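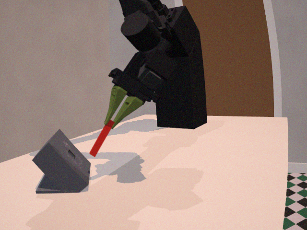 *Simulated arm, red stick, small slot.*

## Can it do the dishwasher yet?

My sister rang on Thursday to ask when she can buy a robot that empties the dishwasher, as if I'd have a date. I fix coffee machines for a living! But I do read a lot about this stuff, and I've bored the whole family with it for years, so I suppose I asked for that.

My answer was "not yet", and then I went on for 40 minutes (sorry, sis). What I was trying to get across is that the chores we think of as nothing are the fiddly ones. Holding a thing, turning it a bit, getting it into a gap that's only slightly bigger than it is. Plugs, cutlery baskets, keys, batteries in the remote. I do it all day at work and I still couldn't tell you how. 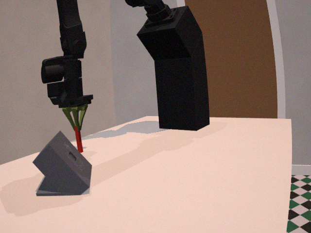 Reading time: 4 minutes

So when I look at an arm in a simulator holding a plain red stick near a stand with a slot in it, I don't think it's a silly toy problem. Swap the stick for a fork and you're halfway to my sister's kitchen. Swap it for a fuse and you're on my bench. The tips of those green fingers come together in a very small point, and the stick is leaning, and if you've ever tried to post a wonky screw into a hole with long-nosed pliers you'll know the feeling.

The nice thing about practising in a simulator is that it costs next to nothing to get it wrong. You can have 1,000 goes and never sweep up a broken saucer. The bit I'm less sure about is what happens when you move to a real table, where things slip and bend and somebody has left jam on the handle. I'd love to see how something trained on tidy sticks copes with our cutlery drawer, which has a potato masher permanently wedged across it.

We do have one robot at home, a Rondo vacuum that I bought in October. It cost 300 quid and I'm very fond of it, but let's be fair, it does floors. It can't pick up a sock, it can only eat one. There's a tea towel in its past that we don't discuss.

Work is a bit further along. The Clodato machines I service will grind, tamp and pour by themselves, and they're good at it, but that's because the whole machine has been built around one job and every part sits exactly where it should. Ask it to fetch its own clean cup from the sink and you're stuck. Hajji, the café near the station in Plevau, has two of them side by side and still needs a person for the trays on a busy morning.

My guess for the dishwasher, if you're going to hold me to one: plates first, then mugs, and cutlery dead last. Glasses I don't want to think about. She's said she'll wait, but she wants it to do the filter as well, and I told her even I won't do the filter.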